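Fitted sheet keeps bunching up in the corner where the bed meets the wall 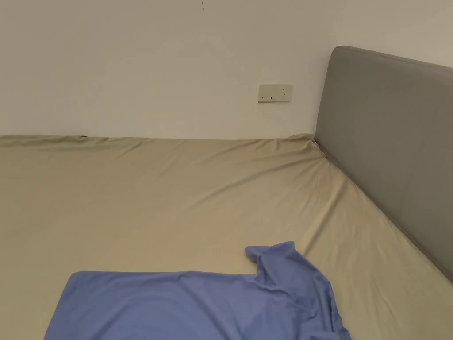

Mei Doucet

October 4, 2023

I have a big bed shoved into the corner of the bedroom, long side hard up against the wall, padded headboard at the top end. The room is a shape that allows no other arrangement. I've tried. There was an attempt in June that meant climbing over the footboard of my dignity to get at the wardrobe.

The trouble is the fitted sheet. The side I can reach is lovely. The side along the wall goes on lumpy, with little bunches near both ends, and the corner by the headboard is the worst of it. I poke the fabric down the gap with my fingers until it stays put, and then I get those diagonal creases running across the sheet toward the headboard, as if the bed is slowly swallowing it.

The sheet is a Larnier, khaki colour, the right size according to the packet. The mattress is a Lundcombe and is heavier than me in every way that matters. I can drag the whole bed out from the wall, but the floor doesn't like it and neither does my back, and I'd have to do it every single wash day.

Is there a trick to the wall side or do people who own beds in corners just live like this?

Filed under: Bedroom, Laundry, Small rooms
5 people are following this

Turnora_Trev

Iron it.

hospitalcorners

You're probably starting at the wrong end. Most of us do the easy corner first and then wonder why there's no sheet left by the time we get to the hard one. Go the other way:

Before you start, find the long side and the short side of the sheet. Larnier don't label theirs, as far as I know, so put a safety pin or a stitch of coloured thread in the corner that goes by the wall at the head end. You'll thank yourself next wash.

Kneel on the bed, well back from the wall corner. If you kneel on the corner you're trying to lift, you'll be there until Christmas.

Get one hand down between the mattress and the headboard and lift the corner. You only need it up a hand's width. Hook the sheet right under, so the elastic is on the underside of the mattress and not halfway up the side. That's where your lumps are coming from, I'd bet. Elastic sitting partway up makes a ridge along the top edge every time.

Then crawl down and do the wall corner at the foot the same way. After that, run a flat hand down the gap along the whole wall side and push the slack under as you go. A wooden spoon works if your hands don't fit. A silicone spatula is better, and wash it before it goes back in the drawer.

Do the two outside corners last. Pull from the foot end on the open side, away from the headboard, and those diagonal creases should mostly come out. Mostly. It's a fitted sheet, not a snooker table.

If the corner still pops off in the night, the pocket may be too shallow. "Right size" on a packet means the length and the width. The depth is in tiny print somewhere, or it's in nobody's print at all, and if you've got a topper on there you'll need the deeper kind.

12 found this helpful

Mei Doucet

No topper. I did find the elastic halfway up the side, all the way along, so that's me told. Will pin the corner and report back. Trev, I am not ironing a sheet in order to lie on it.

bec_in_the_spare_room

Agree with the above about wall corners first, but I'd add sheet straps. I have the Becerra ones, which are elastic with a clip at each end and go under the mattress corner on the diagonal. You clip them on once and they hold the sheet down where you can't reach. I paid too much for mine, and the sewing shop sells clips and elastic by the metre if you're handy.

Downside, you have to get them on in the first place, so you'll be dragging the bed out at least the once. Put felt pads under the legs while you're there and the next time won't be so bad. Also take a torch and the vacuum. I found 2 library books and a sock behind mine, and I don't even have that many visitors.

The other option is to give up and use a flat sheet tucked in tight. My mum swears by it. She also gets up at five.

3 found this helpful

Turnora_Trev

Steam it then.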